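Why I gave up on the big kitchen and bought a secondhand table

11 September 2025

So the renovation is off. I've been boring you all with it since January, and I figured I owed you an update before somebody at the farmers market asks me about cabinet pulls again.

The quote came back from Gittins and it was so far past what we'd saved that I laughed out loud in the car. Then I sat there and ate an entire sleeve of crackers. The sink was going to move, the wall was coming down, there was an island with its own little fridge (I know, I know). And what I wanted, when I thought about it over those crackers, was a place where people could sit down and eat. 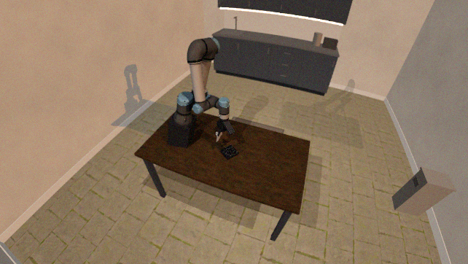 My friend Ans Goossens has been telling me this for years. She raised three kids in an apartment kitchen where you can touch both walls, and her Sunday soup is still the best meal I get all month. She came over, looked at my mood board, and asked where everybody was going to put their elbows. I had no answer! There were four stools on that plan and not one real chair.

So I went table hunting. I spent 50 dollars on gas driving to places that turned out to be closed, and I lost a gorgeous round one in Kovmont to a couple who got there ten minutes before me. I'm still a little sore about it. The one I ended up with cost 138 dollars from a man named Essam Metwally, who threw in two chairs that don't match and helped me tie the whole thing to the roof with what looked like a clothesline. It made it home, very slowly, with my hazards on.
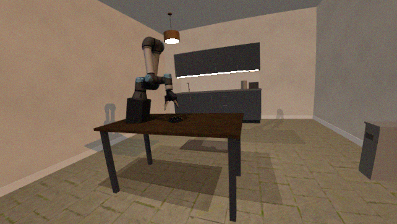 The color was the part I fretted over. Everything in the stores this year is blond and pale, and I'd talked myself into thinking anything else would make the room gloomy. But I keep coming back to dark brown wood like the tabletop up there, and mine is close to that, maybe a touch redder by the window. It hides coffee rings like a champ. It does show every speck of flour, so I bake on the counter now and we're all getting along fine.

We had eight people around it last week, which meant the piano bench and a step stool got called into service - my nephew claimed the step stool and would not be moved. I made the lentil thing and burned the first tray of bread. The sink is still in the wrong spot and the drawer by the stove still sticks. I'm going to try rubbing a candle on the runners this weekend, so if you have a better trick, leave it in the comments.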